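# Gripper budget for the second bench: pads, spares, and whether to buy or print

**fmercado**

Planning for next year's equipment request. We have one handheld gripper running and I need to price a second bench. What I have so far:

| Item | Qty | Unit |
|---|---|---|
| Flivex handheld gripper, no pads | 4 | $152 |
| Titach ribbed pad pair | 4 | $73 |
| Bench mat, screws, cables | 1 lot | $100 |

That comes to an even $1,000. I have to submit by the end of May and the line can't be reopened after that. Is anything obviously missing, and is the pad line worth defending? The reviewer will ask.

Florante

---

**r_belmonte**

Spares are missing. Four grippers and four pad pairs means zero on the shelf. Pads are the wear item. I would cut one gripper and move that $152 into two more pad pairs, which leaves you $6 over.

Also, the Titach price you have is the single-pair price. Ask for a quote on a bag. Zola used to carry them in quantity, and their quote desk answers email in a day or so.

---

**jhonatan.taipe**

> is the pad line worth defending

No. Print them. A ribbed pad in flexible filament is under an hour of machine time and a trivial amount of material. $73 a pair is $292 on your sheet for something you already have the tools to make. Put the money into a fourth gripper and a spare cable set.

---

**r_belmonte**

Printed pads are fine until you need four benches' worth that behave the same. We ran printed ones for a term. Rib height varied between batches, depending on who loaded the spool and whether it had been dried. Every time we changed a pair we had to recheck grip on the reference objects. That was half a day of somebody's time each round, and it never appeared in the budget.

---

**jhonatan.taipe**

Then write down the print profile and dry the spool. That is a process problem and you are paying retail to avoid it. I have had one profile locked since our Tan printer went in and the pads measure the same within what my calipers can resolve.

---

**jmanalastas**

Both of you are arguing about pads before he has said what the bench has to pick up. Smooth ceramic and thin-walled plastic load a pad differently. If it is all cardboard, buy the cheapest thing available. Florante, what is on the bench?

Jerome M.

---

**fmercado**

Fair. Household and desk items, mixed. The second bench should copy this setup as closely as possible. Mug, water bottle, small boxes, on a blue mat, with the ribbed pads on. 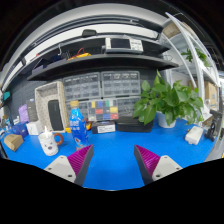

## Revised request

Taking the comments so far, I moved to this:

- Grippers: 3 at $152, total $456
- Pad pairs: 6 at $73, total $438
- Bench lot: $100, unchanged
- Sum: $994

Three in use and three pairs in the drawer. Jhonatan, I will print a set as well and run it against a purchased pair, but I can't put "we will print them" on the form with no data behind it.

---

**jsamonte**

Different Jerome. Two things from the purchasing side:

1. Get the gripper and the pads on one quote if you can. Split orders hit the shipping minimum twice.
2. Check the screw pattern on the gripper base before ordering pads. There was a revision. The older base and the newer base look alike in the catalog and the pads do not swap.

Your sheet has no line for freight. $6 of slack will not cover it.

---

**fmercado**

Freight was supposed to come out of the general account. I will confirm that in writing. If it doesn't, the bench lot gets cut — we have a usable mat already.

---

**jhonatan.taipe**

Still think six purchased pairs is three too many. Post the comparison when you have it and I'll send my profile.

---

**r_belmonte**

Send it to me too. I'd want to see rib height across at least two spools before changing my mind.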